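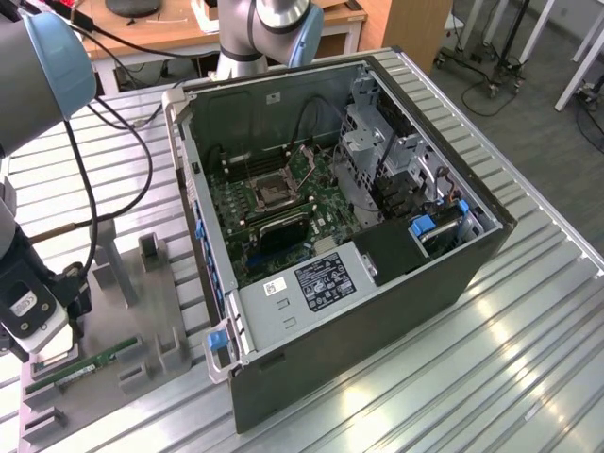
Guten Morgen zusammen, schön, dass so viele schon um diese Zeit den Weg in den Saal gefunden haben! (Kurz warten, bis hinten alle sitzen.) Ich bin Relu Cârstea, ich arbeite bei Hirus an der Planungsschicht, also an dem Teil der Software, den man erst bemerkt, wenn er hängt.

Zum Einstieg die Aufgabe: Speicherriegel aufnehmen, zum Mainboard bringen, einsetzen. Klingt harmlos, ich weiß. Unser Planer Metero rechnet pro Griff etwa 3000 Kandidaten durch, und im Juli blieben davon nach der Kollisionsprüfung oft nur 30 übrig. Hier gern die Geschichte vom verschobenen Koordinatensystem erzählen, aber bitte kurz fassen, Relu!

Dann zur Wahrnehmung überleiten. Der Riegel liegt eben nicht immer so, wie das Modell es gern hätte, und deshalb schätzen wir die Lage vor jedem Griff neu.
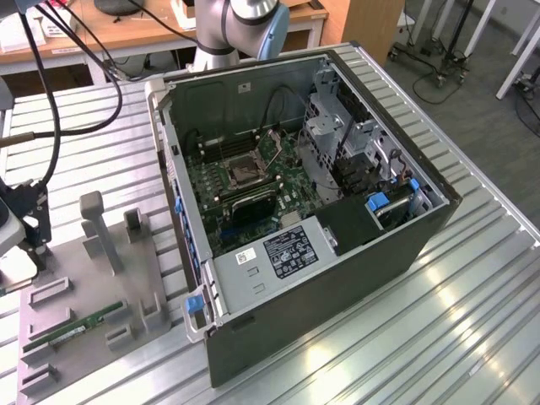 Speicherriegel schräg auf der Halterungsplatte, dahinter der offene Rechner

Fragen ins Publikum: Wer würde hier zuerst umgreifen? Ruhig ein paar Antworten sammeln, das lockert auf.

Danach der Zeitplan des Reglers: Baltotus bekommt die neue Pose, der Planer hat 100 Millisekunden, sonst wird angehalten und neu geschätzt. Folie mit dem Log zeigen, Zeile 73 vorlesen. Wer den Code sehen mag, kommt in der Pause gern zu mir nach vorn, ich habe den Laptop dabei.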